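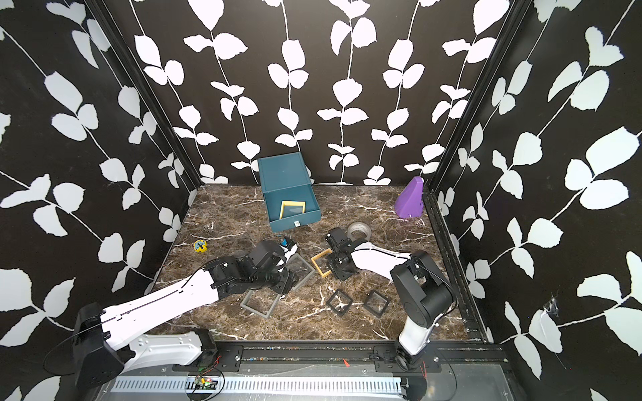

Los dos brazos sobre los marcos cuadrados, con la caja verde azulada abierta al fondo.

Cómo grabar buenas demostraciones de «marcos a la caja» por teleoperación

Si ya habéis pasado por la guía de montaje de Medoscombe, tenéis los dos brazos bien atornillados al raíl y el programa Vava os reconoce los mandos, podemos empezar con lo bonito, que es enseñarle algo al robot. La tarea es guardar marcos cuadrados de varios colores en una caja. Parece cosa de niños y os aseguro que las primeras veces os van a sudar las manos (a mí me sudaron, y mucho), pero se le coge el gusto enseguida.

Antes de grabar

Encended los brazos y dejadlos en la postura de reposo. Moved cada mando despacio, primero el izquierdo y luego el derecho, hasta notar que la pinza os sigue sin tirones. Si una de las dos va con retraso, cerrad Vava y volved a abrirlo; casi siempre basta con eso.

Repartid los marcos por el suelo, dejando sitio para que la pinza baje entre uno y otro. La caja va cerca de la pared del fondo, abierta. Podéis dejar también algún objeto que no tenga nada que ver con la tarea, como el rollo de cinta gris o el metro amarillo. Conviene que el robot aprenda a trabajar con cosas por medio, y de paso aprendéis vosotros a esquivarlas.

Vuestra primera demostración

1. Pulsad el pedal para empezar a grabar y esperad un momento con los brazos quietos.

2. Elegid el marco que tenga el camino más despejado. Bajad la pinza en vertical, con los dedos hacia el suelo, y cerrad sobre uno de los lados, nunca sobre el centro.

3. Levantad el marco lo justo para pasar por encima de los demás. Aquí todos corremos demasiado – yo el primero – y luego en la grabación se nota.

4. Llevadlo hasta la caja, esperad a que deje de balancearse y soltadlo. Retirad la pinza por arriba.

5. Repetid con el siguiente. Cuando ambos brazos tengan que acercarse al centro, parad uno y moved solo el otro.

6. Al terminar, volved al reposo y pulsad otra vez el pedal.

Cuántas hacen falta

Yo grabo tandas de 32 y después descanso la vista y los hombros. Con 200 demostraciones el modelo de Brenditz que usamos ya se defiende bastante bien. Cambiad los marcos de sitio entre una y otra, aunque dé pereza, y girad alguno un poco.

Si algo sale mal

Un marco que se escurre y se recoge a la primera se puede conservar sin miedo. Si los brazos chocan, parad, borrad la toma y revisad los cables antes de seguir. Para las tomas dudosas, Vava tiene una carpeta aparte llamada Nieminen, y más de una tarde de febrero la he pasado repasándola con un café al lado.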